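## Setting up the scoreboard for a home game

This section covers the Clistska scoring console in the Mirkham gym. It assumes the board has already been hung and the wall outlet is live. If you keep the book by hand as well, start the book first and bring the console up second.

### Before you start

You need:

- the console and its power cord
- the shot clock key
- both rosters, with jersey numbers checked by the coaches

**Note:** The console holds 1,125 saved games. Once it is full it will not start a new one until you erase an old one. Hold **MENU** and choose **Storage** to see how many are left.

### Powering up

1. Plug in the console and press the green button. The board shows all zeros while it tests the lamps.
2. Wait for the beep. Do not press anything during the test.
3. Choose **Basketball**, then **High School** or **College**. The period setting changes with this choice: 4 quarters for high school, 2 halves for college men.
4. Enter the home team first. The visitor screen opens when you press **OK**. 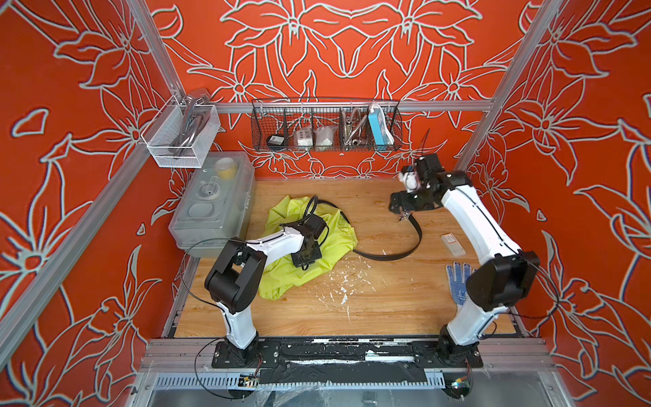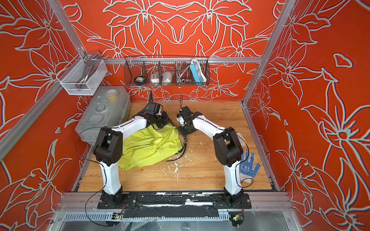
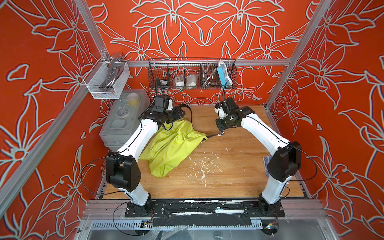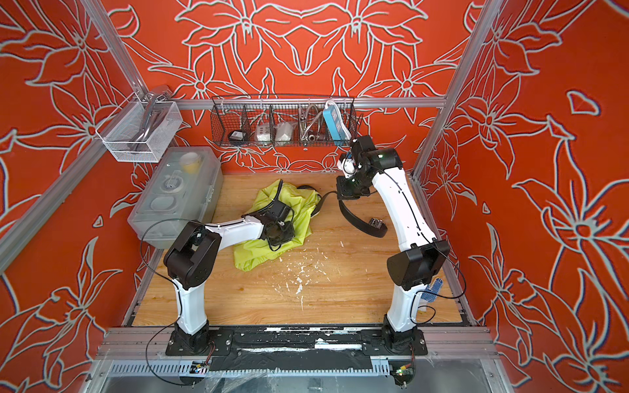 ### Entering rosters

5. Type each jersey number and press **OK**. Names are optional and only appear on the printed box score.
6. Mark the starters with the star key. You can change them until the clock first runs.
7. Press **Review** and read the numbers back to each bench.

**Caution:** Entering 0 and 00 on the same team gives an error. The Kison version of the software reads them as one player. Use the number the official has in the book and log the other as 100.

### Fouls and timeouts

8. Press **FOUL**, then the jersey number. Technical fouls use the **TECH** key and go to the team as well as the player.
9. Press **TIMEOUT** and the team key. Each team starts with the number set under **Rules**. For our league that is 3 full timeouts, and the short ones are entered separately.
10. To take back a mistake, press **UNDO** once. A second press removes the entry before it, so look at the log before pressing again.

### Clock

The main clock and the shot clock are separate. Stopping one does not stop the other unless **Link** is on. Sze-wing Kong runs the shot clock at varsity games and prefers it off. For junior varsity, leave it on.

If the board freezes, keep time on the table clock and tell the official at the next whistle. Turn the console off, wait for the fan to stop, and turn it back on. The score and fouls come back. The time remaining does not, and has to be typed in from the table clock.

### After the game

11. Press **END GAME** after the official signs the book.
12. Print two copies of the box score, one for each coach.
13. Return the shot clock key to Oi-ling Shek or leave it in the Tseng Hall office drawer.

The printer takes plain letter paper. Spare rolls in the cabinet are for the old console and do not fit.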